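How to Keep a Daily Mood Log

A mood log is a short written record of how you feel, when you feel it, and what was going on at the time. It takes a few minutes a day. The method below uses paper, but any plain text file will work. It is meant for ordinary low moods and self-doubt. If your mood stays low for two weeks or more, or you have thoughts of harming yourself, contact a doctor or a crisis line now and leave the log for later.

What you need

A lined notebook, pocket size or larger
A pen
A phone or watch with an alarm

Step 1. Set up the page

Use one page per day. Write the day at the top and rule five columns: time, situation, feeling, strength, thought. The thought column should take up close to half the width of the page. The strength column only has to hold a number.

Step 2. Set two alarms

Pick one time in the middle of the day and one in the evening. Avoid the last 10 minutes before bed - entries made then tend to run long and keep you awake. Start on a Monday if you want the weeks to line up with your work schedule.

Step 3. Write the situation first

Record only what a stranger in the room could have noted. "Sent the report, no reply by 3" is a situation. "My boss is ignoring me" is a thought and goes in the last column. Most people mix these up for the first week. If you catch it later, draw an arrow from one column to the other and leave the original wording alone. 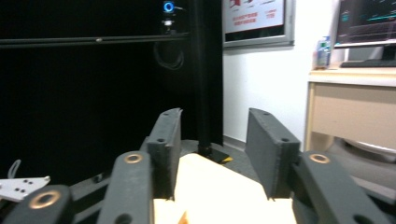 Gripper open on either side of a pale block.

Step 4. Name the feeling in one word

Use common words: sad, ashamed, angry, worried, lonely, flat, calm, pleased. If two feelings are present, give each its own line. "Bad" and "fine" are too broad to be useful. "Worthless" is usually a thought ("I am worthless") and the feeling under it is often shame or sadness.

Step 5. Rate the strength

Use a scale from 0 to 100. Zero means the feeling is absent and 100 is the strongest you can remember. Write the first number that comes to mind. A rating of 45 one day and 50 the next should be read as the same rating. Look for gaps of 20 or more.

Step 6. Write the thought as a full sentence

Put it down the way it sounded in your head, including any harsh wording. Do not argue with it yet. Questions should be turned into statements where possible: "Why do I always do this?" becomes "I always do this."

Step 7. Review once a week

Read the full week in one sitting. Mark any situation that appears three or more times. Then take the strongest thought and write two short lists on a fresh page: facts that support it and facts that do not. Guesses about what other people think do not go on either list. Finish with one sentence that fits both lists, and rate the feeling again.

A sample line

Time: 12:30. Situation: ate lunch at my desk while the others went out. Feeling: lonely. Strength: 70. Thought: "They don't want me there."

On review, the supporting list read "was not asked today." The other list read "was asked last week, said no" and "had headphones on." The new sentence was "I wasn't asked today, and I may have looked busy." Second rating: 40.

Common problems

Missed entries. Leave the line blank and go on with the next one. Entries filled in from memory a day later are less reliable and should be marked with an M.

Only low moods get logged. Write at the alarm, whatever the mood is. A log with no calm entries gives a false picture of the week.

Entries are too long. Limit the thought column to two sentences. Longer writing belongs in a separate journal.

Privacy. Initials are enough for other people's names. Keep the notebook in a drawer or bag that only you use.

Page by Muthu Poduval. Step 7 was revised in July after comments from Guadalupe Palacios - the older version had a single list.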